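# Sorting a tangle of cords and cables

Last updated 08/03/2023

Every house has a drawer or a box where cords go. Ours at Skusthorpe was a carton under the workshop stairs, and it took one December evening and part of the next to get through it. These notes are what worked.

**Clear a surface first.** Use a table or bench you can walk up to from the front, in good light. A light-colored top is best, as dark wire disappears on a dark one. Something with a raised edge or walls on a few sides stops small adapters from rolling onto the floor.

**Tip the whole lot out at once.** Pulling cords one by one from the box tightens the knots. Spread the pile flat with your palms and let it go slack.

**Start with the thin wires.** They cause most of the trouble because they slip through the loops of everything else. Lift a small bunch, give it a light shake, and look for a free end. Feed the end back the way it came. Never pull on a plug.
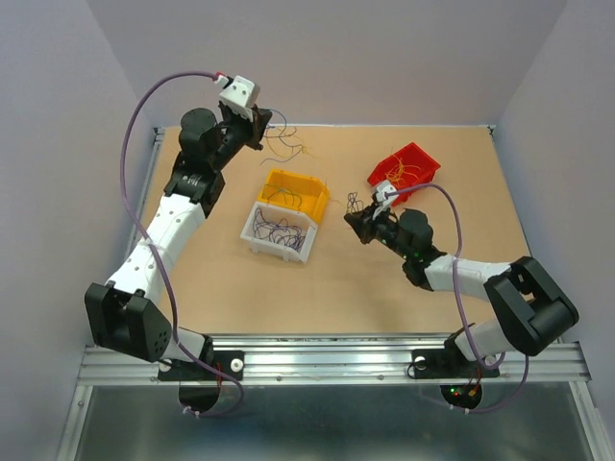

Tahmineh Talebi writes that she does it the other way around and takes the thick extension cords out first, since they lift away easily and leave less to look at. She only goes after the thin ones once the heavy stuff is off the table.

Either order will do. If your pile is mostly heavy cords, hers is quicker. With phone chargers and earphones I would still go thin first.

**If a knot won't give,** set it down and work on another part of the pile for a while. A crochet hook or a blunt pencil gets into a tight loop without nicking the covering. Throw out any cord with cracked covering or bare wire showing. Don't tape it and put it back.

**Sort by what you'll do with it.** I use 2 open bins, in different colors so I don't have to read a label:

- one for cords we use now
- one for cords that work but have no job at the moment

Anything else goes in a bag for electronics recycling. Keep the bins at the back of the table, behind the pile, where you can drop things in without reaching across your own elbows.
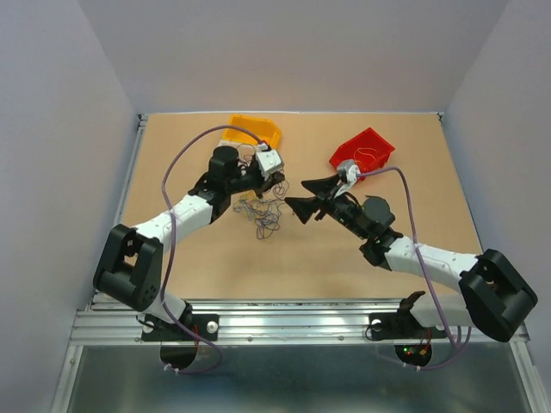

**Coil before you store.** Make loops about as wide as your hand and let the cord turn the way it wants to. Wrapping it tight around your fist and elbow puts a twist in it. Close the coil with a hook-and-loop strip or a bread tie. Rubber bands go sticky after a summer or two.

**Label the plug end.** A bit of masking tape folded over on itself is enough: "printer," "old camera," "lamp, hall." Write it the same day.

**Set a limit.** Spare cords get one shoebox. When the lid won't close, go through it again. Ours held more than 60 before we started, and 3 of them were for a radio we gave away years ago.

Babak Rashti lent me the label tape and would like the roll back.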